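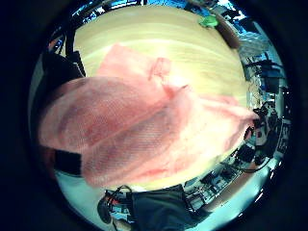

Changes to the sewing and mending evenings

The sewing and mending evenings at the Hondale hall start again in September, and a few things will be done differently. Most of the changes come from the comment slips left in the box before the summer break. We had 100 of them back, which is more than we expected, and they have all been read.

Start time. Evenings will now run from 7 until half past nine. The old start of half past six was too early for people coming by bus from Fledberg, who often arrived when the machines had already been taken. The doors will be open a little before seven for anyone who wants to set up, but please don't start cutting out until the tables have been wiped down.

Machines. We have four sewing machines in working order. The overlocker is away for repair and we don't yet have a date for its return. If you have a knit or anything that frays badly, a narrow zigzag stitch will do the job for now, and there is a sheet of stitch settings taped inside the cupboard door. Please book a machine in advance if you can. Bookings are for an hour at a time, and you can stay on if the next slot is free.

Bring your own needles. Several slips mentioned blunt needles, and this is a fair complaint. From September each person will need to bring a packet of machine needles suited to their fabric. A size 70 is right for net, voile and lining, an 80 for ordinary cotton, and a 100 for denim and canvas. We will keep a small stock to sell at cost -- cash only, please, as the card reader doesn't work in the back room.

Fine fabrics. There were a lot of questions about net and mesh, mostly from parents making dance costumes. We will give the October evenings over to this. Things to cover include pinning without leaving holes, gathering a long strip by hand, and how to stop the fabric being pulled down into the machine at the start of a seam (a scrap of tissue paper underneath usually cures it). You will need to bring your own net. Buy a bit more than the pattern says, as the cheaper sort varies in width from one roll to the next. Wash nothing beforehand unless the label tells you to, and keep the iron cool.

Mending. The mending table carries on as before. Items should be clean, and please limit yourself to 3 per visit. We can help with hems, split seams, buttons and simple zips. We can't take on leather, wetsuits or anything with a waterproof coating. Curtains are possible but only if you ask first, because of the space they need.

Storage. The shelves under the window have to be cleared by the end of August for the painters. Any unfinished work left there after that will be bagged up and taken to the Jirkance Road store, where it will be kept until Christmas. Two bags of wool and a half-made quilt top in blue and cream are already there.

Cost. The charge stays at £4 an evening, tea included. Under-16s are free with an adult.

To book a machine, use the sheet on the hall noticeboard or leave a message on the hall answerphone. The sheet for September goes up in the last week of August.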